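Chapter 6
River Ports and the Towns Behind Them

In this chapter you will read about:
Why some travelers arrive by water and others only leave by it
How a landing place turns into a destination
The long quarrel between the quay and the high street
Reading a port town on foot

Key terms: landing stage, head of navigation, layover, hinterland, day visitor, shoulder season

If you have ever stepped off a boat after a long day on the water, with your legs still swaying a little and your bag heavier than it was that morning, you already know something important about river ports. You know that the first hundred steps matter a great deal. A traveler who finds a bench, a cup of something hot and a clear sign to the town will think kindly of the place for years afterward, and a traveler who finds a locked gate and a gravel lot will tell everyone at home about the gravel. The towns we visit in this chapter have learned that lesson in their own time and in their own ways, and one or two of them are still learning it.

We begin at Hutgate, and I hope you will forgive me for beginning there, because it is the port I know best and I am fond of it. Hutgate stands at what geographers call the head of navigation, the farthest point upstream that a loaded vessel can reach. Above the town the river breaks up over shelves of rock, and below it the water runs deep and slow all the way down to the sea. For a very long time this meant that everything and everyone had to stop at Hutgate. Grain came down from the hills by cart and went into boats. Salt, cloth and lamp oil came up by boat and went into carts. People who were only passing through had to sleep somewhere, eat something, and wait for the next thing with wheels or a keel, and the town grew up around their waiting.

Geographers and travel planners both call this sort of pause a layover, and you will meet the word again and again in the chapters ahead. A layover can be a nuisance or a pleasure, depending almost entirely on what there is to do with it. The old innkeepers of Hutgate understood this perfectly well. They built their inns with long porches facing the water, so that guests could sit and watch the boats being loaded, and they set up a market that opened at 6 a.m. so that early passengers could buy bread and apples before casting off. The market is still there, and so are the apples, which are at their best in September!
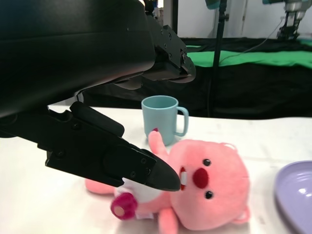
Photo: Daniyal Mengal

When the railroad came through the valley, it did not come to Hutgate. It went to Boseck, 10 miles to the east, where the ground was flatter and the landowners were in a mood to sell. Within a generation the freight had followed the rails, and the boats that had once crowded the landing stage dwindled to a handful of ferries. You might expect the story to end there, as it did for plenty of other river towns. Yet Hutgate had its porches and its market and its view of the rapids, and people who had no freight to move began to come simply because they had heard it was a lovely place to spend an afternoon. The harbor had become a destination.

Boseck makes a useful comparison, and we will return to it in Section 6.3. It had the station, the warehouses and all the money, and it never quite managed to persuade anyone to stay for supper. Its main street runs straight from the platform to the stockyards, with hardly a doorway that invites you in. In recent years the town has worked hard to change this, planting trees along the street and opening a walking path to the old canal basin, and I would encourage you to go and see how they are getting on.

Farther down the river lies Nam, a much smaller place, with 246 residents and a landing stage that can take one excursion boat at a time. On a busy summer day 1,000 visitors may come ashore there between breakfast and sunset. Most are day visitors, meaning that they arrive and leave without spending a night, and they bring Nam both its living and its worries. Where should they all walk? Who pays to mend the steps? Should the boats be asked to come in the shoulder season, those milder weeks on either side of summer, when the lanes are quiet and the bakery could use the trade? These are real questions, argued over at real kitchen tables, and Section 6.4 will ask you to take a side.

Last of all we come to Kulter, at the river's mouth, where the fresh water meets the salt and where ships from far away tie up beside boats that have never left the valley. Kulter is a proper seaport with a hinterland stretching 100 miles inland, and everything we have learned upstream will help us make sense of it. By then I hope you will have formed the habit of walking away from the water as well as toward it, since a port town keeps a good many of its best stories two or three streets back.

Before you read on

Think of a place where you have had to wait in the middle of a trip. It might be a ferry landing, a bus station, or a crossroads with a diner. Write a short paragraph about what you could see from where you sat, where you went to stretch your legs, and whether you would choose to go back. Keep it in your notebook, as you will need it for the mapping exercise in Section 6.2.

6.1 The Head of Navigation

Every navigable river has a point beyond which large boats cannot go. Sometimes it is marked by a waterfall, sometimes by a bridge too low to pass beneath, and sometimes only by a gradual shallowing that every pilot learns by heart. At Hutgate the limit is plain enough to hear, and on a still evening the sound of the rapids carries right down to the landing stage.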